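From: Haris Georgiev
To: adwatch list
Subject: Re: [adwatch] The Pallby sofa advert, has anyone else seen it?

Hello all,

Yes! I have now watched it four times, and I'm so glad somebody brought it up, as I was starting to bore people at work with it.

On Thursday, Rojanasak wrote:
> Did anyone catch the new Pallby advert during the late film? Two
> women in their sixties carry a sofa up three flights of stairs, get it
> stuck on the landing, and end up sitting on it right there and eating
> chips. No voiceover, no price, just the name at the end. My
> brother-in-law is sure they're sisters. I read them as a couple from
> the first few seconds. Is it meant to be unclear, or am I seeing
> what I'd like to see?

I'm with you, they're a couple. Look at the moment when the taller one takes a chip out of the other one's hand without asking and carries on talking (well, I have a sister, and I'd lose a finger). There's also the bit where they both reach for the same keys. But I can see how your brother-in-law gets to sisters, and I think the advert lets him. The long version runs a bit further and shows the two names on the doorbell, and the surnames are different. The short one stops before that. So which version you get decides how much you're told, and that's the part I'd love us to talk about.

I went through the comments under the long one on Sirkon's page (they're the agency). There were 232 when I looked, and 151 of them took some kind of view on who the women are. Plenty said couple, plenty said sisters, and a good few said flatmates, which hadn't crossed my mind at all. Hardly anyone was cross. Compare that with the Gornness tea advert we argued over here 12 years ago, with the two men and the allotment, when the letters went on for weeks!

What I like best is that nothing in it is made into a lesson. They're tired, the sofa's too big, one of them is a bit short with the other and then isn't. I'd have watched a whole half hour of that. If I have a grumble it's the music, which comes in far too early – the scraping and puffing on the stairs was doing the job very nicely by itself.

Does anybody know if the short version was cut for time, or if a channel asked for it? I seem to remember the Gornness one also came in two lengths, and the shorter had lost the hand on the shoulder. If someone still has the old list messages from that March I'd be very grateful for a copy, mine went when I changed computers.

Rojanasak, do tell us what your brother-in-law makes of the doorbell.

All the best,
Haris
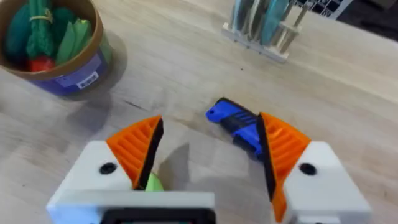
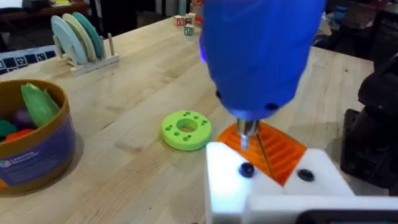 Orange ribbed pad on the left finger (first), blue electric screwdriver (second)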